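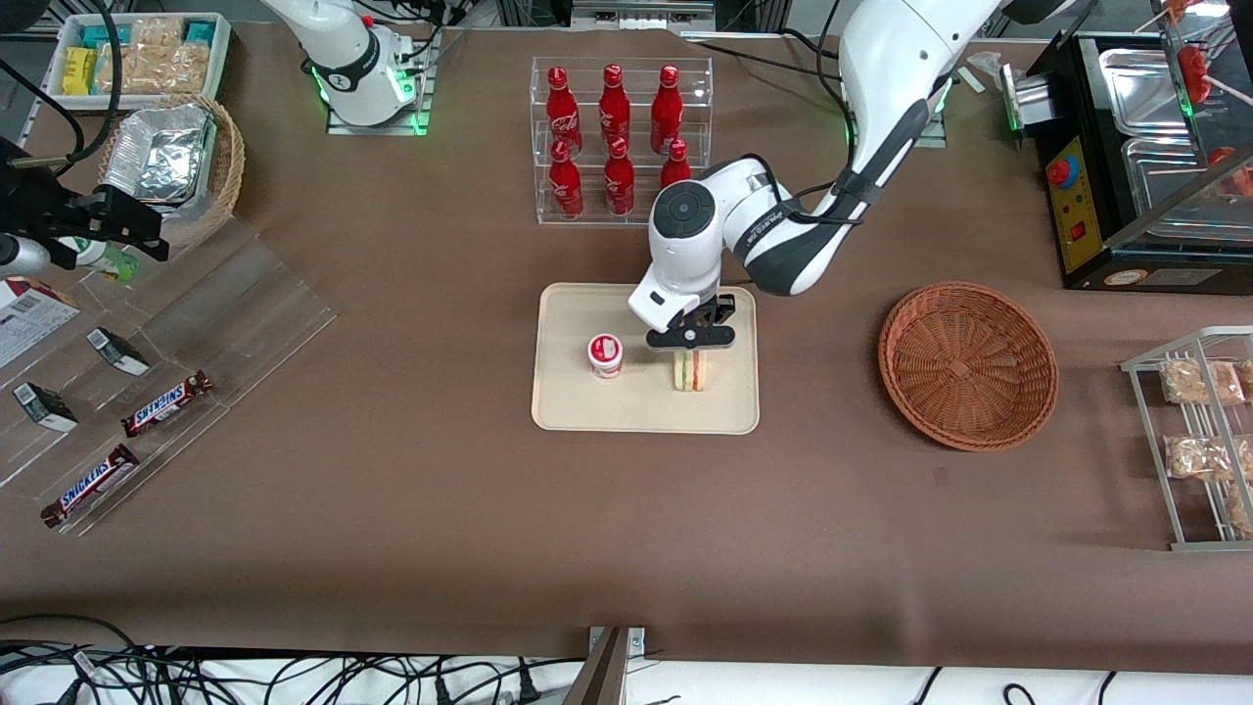
Search products, part numbers, manuals
Go

Praltlow PG-9 Parallel Gripper Service Kit
Revised August 25, 2021

The PG-9 Service Kit replaces the finger carriage, return spring and force sensor lead on Praltlow parallel grippers used for light food and retail handling. It addresses the grip-hold fault described below. Customers whose grippers show the fault should stop unattended use until the kit is fitted.

The fault

On affected units the gripper can fail to release after a stop. The operator presses the emergency stop, the arm halts, and the fingers hold their last position as designed. When the stop is reset, the controller reads the force sensor before the sensor lead has settled. If the reading comes back as zero, the controller assumes the fingers are empty and closes them to the parked width. Anything still between the fingers is crushed.

With a wrapped bar or a bottle cap the result is a damaged item and an overcurrent alarm. With a soft item such as a sandwich there is no alarm at all, as the load never reaches the trip level. The arm then carries on with its next move. A hand between the fingers at reset is exposed to the same closing motion. Closing force at parked width is limited to 58 N, and the limit does not prevent pinching.

The fault was first logged at the Vernetstead test counter during a two-arm serving trial. It was reproduced on the bench at Jusdale by flexing the sensor lead at the wrist during reset. The lead wears where it passes the round wrist joint. Wear is faster on arms that reach down over a tray from one side, a posture that keeps the lead bent for most of the cycle.

Affected units

Grippers with a plain sensor lead and no sleeve at the wrist. Grippers shipped from September onward have the sleeved lead and do not need the kit. Left and right arms use the same parts. On a two-arm station, fit both, even if only one has shown the fault.

Kit contents

Finger carriage, coated
Return spring
Sensor lead, sleeved, with strain relief
Wrist clip
Finger screws, 10
Thread locker, single use
Controller update on memory card

Finger pads are not included. Existing pads can be moved to the new carriage if the faces are free of cuts.

Fitting

Remove power at the wall. The emergency stop on a neighboring appliance does not isolate the arm, and the arm's own stop does not isolate the gripper supply. Wait until the light ring at the base is dark.

Clear the area under the gripper. Support the wrist before loosening the carriage -- the older arms have no brake on the last joint and will drop.

Remove the finger screws and slide the carriage off. Unplug the old lead at the wrist and draw it back through the link. Do not reuse the old lead as a pull cord; the worn section can part inside the link. Feed the new lead from the base end, seat the strain relief, and close the wrist clip until it clicks. Leave enough slack for full wrist rotation in both directions.

Fit the return spring with the painted end toward the wrist. Load the controller update before the first power-up with the new carriage. The update adds a delay before the sensor reading at reset and holds the fingers still until the operator confirms release at the panel.

Check after fitting

Close the gripper on a foam block, press stop, reset, and confirm that the fingers do not move. Repeat with the wrist turned to each end of its travel. If the fingers move in any position, remove power and recheck the clip. A gripper that fails twice should be returned complete.

Specifications

Stroke: 58 mm
Finger screw size: M3
Rated life of sleeved lead: 1000 hours in continuous bent posture
Inspection interval: every 9 weeks
Compatible controllers: Bhuiyan B-series, firmware with reset-hold option

Earlier Bhuiyan controllers accept the lead but ignore the reset-hold setting. On those, the kit reduces the fault without removing it, and guarding around the gripper must stay in place.

Comments

tamperproof_lid
Fitted to both arms. The lead was a pain to feed past the elbow until I warmed it up a bit. Stop test passed on the first try.

R2counter
Does the update wipe saved tray positions? Ours were gone after loading it -- not a big deal, but put it in the instructions.

grayline
Same here. Back up the positions first.

mkt_bench
Painted end of the spring is hard to see on mine. It's a very thin stripe of green.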